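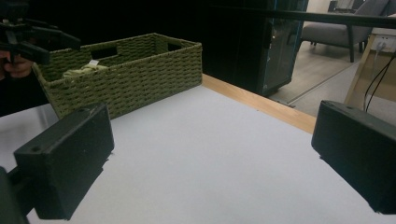 An olive-green woven basket on a white tabletop.

The ferry to Drelden used to stop running in November. For two winters now it has kept going, and the people who depend on it are still working out what that means for them.

The ship is the Harkel, 121 metres long and built with a strengthened bow for ice up to a metre thick. She leaves Flatville at 4 in the morning, when the harbour lights are the only ones on, and follows a channel that the port authority keeps open with a single tug. On a good day the crossing takes nine hours. In heavy ice it has taken nineteen.

Most of what she carries is freight. Flour, diesel, engine parts and frozen fish fill the lower deck, and there is room above for 200 passengers, though few winter sailings come close to that. Before the service was extended, Drelden had to bring in its stores by early autumn and fly in anything it had forgotten. Air freight was dear and the runway was often shut by fog.

The operator, Weerasinghe Lines, says the route loses money from December to March and is kept alive by a grant that comes up for renewal in the spring. 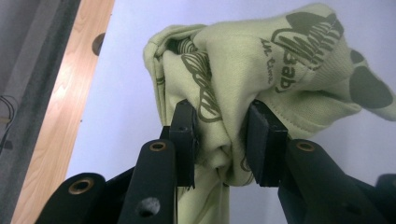

According to one Drelden shopkeeper, the grant is small beside what the town saves on flying in milk and potatoes, and "they should ask us before they cut it, because we've done the sums".

Not all of the 2,000 residents agree. Hunters on the western shore used to cross the bay on foot or by snowmobile, and the open channel now cuts their path in two. A marked crossing has been laid where the ice closes again behind the ship, but it can only be used some hours after she has passed. Sailing times are read out on local radio each evening at six.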